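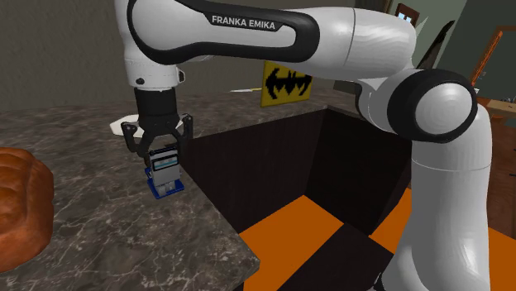 The Woswood gripper fault was a control error found in Cellance, a simulation package used to train and test robot arms on kitchen tasks. It caused a two-finger gripper to keep closing after it had already made contact with an object. The fault was reported in May by Markos Balaskas, a test engineer at Todus, and was named after the virtual kitchen where it first appeared.

Cause

Cellance read contact force from the gripper once every 20 milliseconds. When an object stood near the edge of a counter, the software could drop 3 readings in a row and treat the missing values as zero. The controller took this to mean that the fingers were still open and raised the closing force. Small upright objects were squeezed, tipped or pushed off the counter.

Effects

Of 949 grasp attempts in the original test set, four ended with the arm striking the counter. No physical robot was involved. The runs had been logged as successful, however, and the results had already been passed to Yuen, a contractor preparing the same controller for use on hardware. Yuen halted its trials on a Monday — before the first powered test.

Correction

A later release of Cellance stops the arm when a force reading is missing. Todus also withdrew the affected logs and repeated the full test set.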